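Stunik practice pad, tested with two robot arms
Reviewed February 10, 2022

At home I have one machine which washes the clothes and another which cleans the floor if I first lift everything off it. Neither of them can sew on a button. People ask me often when this will change, because they know I work with robots at Zustbridge, and my usual reply is that they should keep the sewing box. The Stunik pad gave me a chance to look at this question again, with a needle and a thread in the place of an opinion.

The Stunik is a piece of synthetic tissue for practising stitches. It costs 64 pounds from Mamska, and it is sold mostly to people who teach or learn suturing. We bought it for our two arms with surgical instruments. I wanted to know how well it serves as a test surface, and what it says about machines and handwork in general.

The first thing I liked is how the surface behaves under the needle. It gives a little, then it holds. Cheaper pads that I have used tear when the thread is pulled at a bad angle, and after one afternoon you are testing the damage of yesterday. The Stunik forgave us a lot. A thread pulled too hard lifts the edge of the cut, and you see it at once.

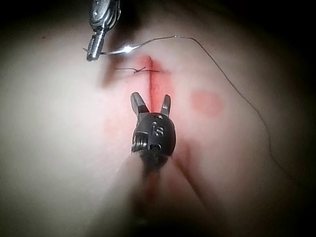

Passing a needle from one side of a cut to the other is for me the most honest test of a machine's hands. The needle is curved, so the wrist must turn along the same curve. If it pushes straight, the hole becomes wider and the needle bends out of its path. A person feels this in the fingers and corrects it without thinking. Our arms have no such feeling, and the operator must read everything from the camera view.

With an operator at the controls, the work goes well. It is slow, but a patient person can make a decent knot after some practice. I allow 15 minutes for a beginner's first one, and I do not disturb them during this time. I would call this a skilled tool in human hands, in the same family as a good sewing machine, although much more expensive.

Without the operator it is another story. We tried the Ismail software, which is made to plan short movements by itself: approach the needle, close the jaws, lift. On a clean pad, with the needle lying in a convenient direction, it manages often enough to make visitors happy. Then somebody turns the needle the other way, and the arm stops to consider, or it closes beside the needle and lifts nothing with great care. I do not say this to mock the software. The floor cleaner in my flat has the same character, only its problem is the fringe of the carpet.

The thread is the worst part. A needle has one shape and keeps it, but thread takes a new shape each time it is touched, and a loop which was harmless a moment ago is now in the way of the next grasp.

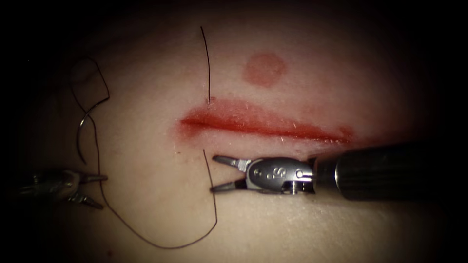

I think this explains a large part of housework too. Plates are easy for a machine, if they stand in a rack. A towel, a phone cable, a sleeve turned inside out, a bag with something heavy at the bottom – these are all cousins of the thread. In July I watched a demonstration of an arm folding small cloths, and each cloth was laid flat for it by a person first. It seemed to me that the person had kept the difficult half of the job.

In a workshop the situation is better. There you can decide where each part will lie, and you can buy all the parts the same. Machines already do good work under such conditions, and I expect they will do more. A kitchen drawer does not accept these rules.

Now back to the pad, with some complaints. Its surface is pale and smooth, and under a strong light it shines enough to trouble a camera. We lowered our lamp and lost some detail at the sides. Fine scratches also stay on it. They do not matter to a student, but a vision program can take a scratch for a piece of thread, so I would wish for a more matt version. The instruction leaflet is written only for hands, and it says nothing about fixing the pad firmly to a bench. We used clamps of our own.

For teaching people, I recommend the Stunik without doubt. For testing a robot I recommend it too, if you control your lighting and keep a second pad in the cupboard. As for my buttons, I have sewn on two this winter, both by hand, and one of them is already loose again.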